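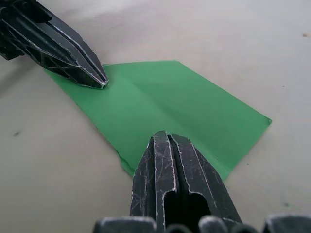
Section 6. Folding the paper airplane

6.1 Before you start

This section explains how to fold the basic airplane of the Arthorpe paper activity set, item 2204. Please read all the steps one time before you make the first fold. The whole work takes nearly 48 minutes if you also do the flight notes of section 7. For the folding alone you need much less.

You need:
one sheet of colored paper from the set
a flat board or a table with a smooth surface
a soft pencil, if you want to mark the center line

The sheets in the set come in packs of 475. Take one sheet only and close the pack again, so the other sheets do not take moisture from the air.

Note: In the steps below, "nose" is the front point of the airplane, "keel" is the part below the wings where you hold it, and "center line" is the first long crease. The same words are used in the Bronham and Makris models in the later sections.

6.2 Making the center line

1. Clean the table with a dry cloth. Small crumbs under the paper will make marks when you press a crease.

2. Lay the sheet on the table with the long side toward you.

3. Bring the near long edge up to the far long edge. Hold the two corners together on one side, then bring the two corners together on the other side. Do not press yet.

4. When both pairs of corners are exact, press the fold from the middle to the left and then from the middle to the right.

5. Open the sheet again. The crease must stay visible as a low ridge or a low valley. If it stands up very high, turn the sheet over and smooth it one time with your flat hand.

Caution: Do not go over the crease with a knife or with scissors. The paper in this set is thin and can be cut very easily.

6.3 Making the nose

6. Turn the sheet so the center line goes away from you. Take the far left corner and fold it in until its edge lies on the center line. Press.

7. Do the same with the far right corner. The two edges should meet at the center line but not lie one over the other.

8. Fold both new slanted edges to the center line one more time. The front is now a long, narrow point.

Note: A small gap at the center line is permitted. An overlap is not good, because the model will then not close well in step 9. In case of overlap, open the last fold and make it again a little farther out.

9. Close the model along the center line, with all the folded edges inside. Hold it near the nose and press along the bottom.

6.4 Making the wings

10. Lay the closed model on its side. Fold the upper layer down, so that the slanted edge comes to the bottom edge of the keel. Press from the nose to the tail.

11. Turn the model over and fold the second wing in the same way. Compare the two wings before you press. It is more easy to correct now than later.

12. Open both wings until they stand flat, and put the airplane down on the board.

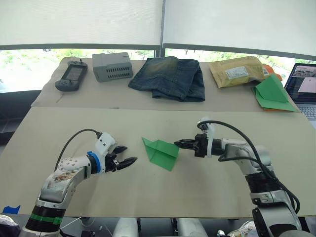

Page last changed: January 29, 2021

6.5 Checking the model

13. Look at the airplane from the back. Both wings should have the same angle. If one wing hangs lower, bend it up slowly with two fingers along its full length.

14. Look from above. The nose should be straight and the tail ends of the wings should be at the same place.

15. Keep the finished airplane away from heavy things. A book on top of it will close the wings and you must open them again before each flight.

Caution: The nose is pointed. Do not throw the airplane toward the face of another person.

6.6 Opening the model and folding again

It is possible to use one sheet several times. Open the wings first, then the keel, and after that the nose, so in the opposite order of the folding. Do not pull on two corners at the same time.
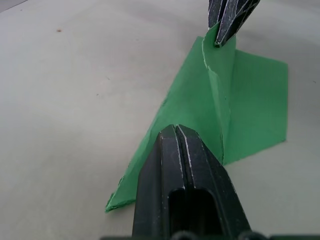 If a part of the paper stands up along an old crease, hold the sheet down near this crease and bring the high part slowly to the side where it wants to go. Press it only when the corners lie right. A crease which was folded in both directions becomes soft, and after some models the nose will not keep its point. Then take a new sheet, and use the old one for practicing steps 6 to 8.

For the wide-wing model from Varnell, which begins with the same center line, continue with section 8 after step 5.

Text of this section: Mervyn Marsden. Corrections to the steps can be sent with the reply card in the box. Please write the number of the step on the card.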